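The Box at the End of the Counter

By Jin-sol Cheon

In the repair shop of Dinesh Nanayakkara in Umton, the most interesting place is a box. It stands at the end of the counter, after the cash register and before the door to the back room, and everything that has no owner goes inside. Mr. Nanayakkara opened the shop to fix radios and sewing machines. He did not plan to become a keeper of lost objects, but after 515 repairs in one year the objects had come to him anyway, in coat pockets, under seat cushions and at the bottom of drawers which people brought to be fixed without emptying them first.

I went to see him in December because I was writing about what people keep. I grew up in a home where my mother had a drawer for such things, and I always believed that this drawer was a private shame of our family. When I moved to this country I learned the English name for it, "junk drawer," and I was surprised that everyone said it with a smile. Since then I ask to see it whenever I am a guest. People are shy for one minute and then they pull it open.

The contents of these drawers are more alike than their owners think. There is usually tape. There is something for the hair, and there is a tool for a job that was done one time. In homes where children have lived, there is a toy brick, even if the child is now a grown person with a drawer of his own. Teresa Noonan, who teaches piano in Brirndale, showed me hers between two lessons. She had a metronome key, a tube of hand cream from Flollora and a brick she has moved through four apartments. Her son is 29 years old.

"I can't throw it out," she told me. "It belongs to a set."

I asked where the set was. She did not know.

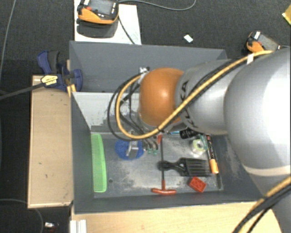 I have thought about this answer many times. A comb or a pick is complete when it is alone, and you can use it on the same morning that you find it. A toy brick alone is good for nothing, and still it is the brick that people defend. Imad Haddad, a retired carpenter who lives above Mr. Nanayakkara's shop, has a simple explanation. He says that we keep a thing longer when we are waiting for its other part. With a comb we wait for nothing, so we lose it without pain and buy a second one.

Mr. Haddad is stricter with tools. He owned the same hex key with a T-handle for most of his working life and he does not like to see such a tool lying under other things. In his opinion the handle must always be toward you. When it is not, you take hold of the shaft, you turn it in your hand, and by then you have forgotten which screw you were looking for. His own drawer has strips of felt in it and every tool has its place. It is beautiful, and I must say it is also a little sad, as it holds no surprises.

Tape is a separate subject. Every person I visited complained that the end of the tape cannot be found, and each had a cure. Ms. Noonan folds the end under itself. Mr. Haddad puts a wooden match there. Nimal Nanayakkara, the younger brother of Dinesh, who works at the shop on Saturdays, scratches around the roll with his thumbnail and complains in a low voice until he finds it. I tried all three and now I fold.

The brothers do not agree about the box. Nimal would like to divide it with pieces of cardboard, so that the hair things are in one part and the tools in another. He made such dividers once from packaging sent by Haque, the firm where the shop orders its belts and springs. Dinesh took them out after 2 weeks. He said that customers had stopped looking. When everything was sorted, they looked in one part only, and they went home. In the open box they have to search with the hand, and while they search they find things they had not missed yet.

I saw this myself. A man came in for a lamp, put his hand in the box while he waited, and took out a bottle opener. He looked at it for a long time – it was not his, but his father had the same one. Dinesh let him take it. There is a rule that a thing stays in the box for 60 days before another person can have it, and I asked if the opener had been there so long. Dinesh looked at the lamp and said that it needed a new switch.

Before I left I put my hand in also. I found a button, brown, with four holes, which matches nothing I own. It is in my drawer now, next to the tape.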